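Noken Six-Compartment Parts Box, Gray

Item 485
Sold by Plimine

The Noken is a small box for sorting small things. It has a translucent gray plastic base divided into six compartments, two rows of three, and a hinged lid that folds back flat behind it. A small tab latch on the lid holds it shut.

People buy it for screws, beads, fuses, fishing tackle, sewing notions and spare keys. It fits a desk drawer and takes up little space on a workbench. The walls between the compartments are thin and molded in, so they do not slide or come out. If you need dividers that move, look at the Ulis box, which has slots along both sides.

Open the box on a light, flat surface when sorting. Dropped pieces are much easier to spot on white than on a dark or patterned bench top.
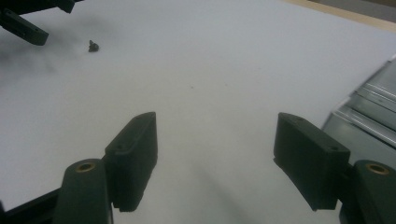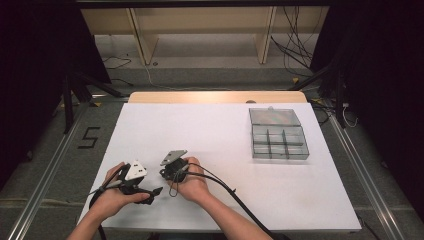 Can I put labels on the compartments?
Paper labels stick well to the inside floor of each compartment and can be read with the lid shut. Wipe the plastic with a damp cloth and let it dry first.

Details
Material: plastic
Color: translucent gray
Compartments: 6, fixed
Lid: hinged, one piece, tab latch
Sold as: single box or carton of 5

Care
Wash by hand in warm water with dish soap. Do not put it in the dishwasher. Keep it away from acetone and paint thinner, which will cloud the plastic. Do not force the lid back past flat.

Ordering
Single boxes ship from stock. Orders over 200 boxes are packed to order and take longer. For printed lids the minimum is 3,000, and artwork goes to Wafula Nyanda in our sales office before we quote.

The Mussa stacking tray holds Noken boxes side by side and is sold separately. Boxes bought before August fit the same tray.

Returns
Unused boxes can be sent back in the original carton. If a lid or hinge arrives cracked, send a photo of the damage with your order number and we will replace the box. You do not need to return the broken one.

Questions about stock or carton orders: Rozália Koubek, customer service.

Page updated 2018-09-27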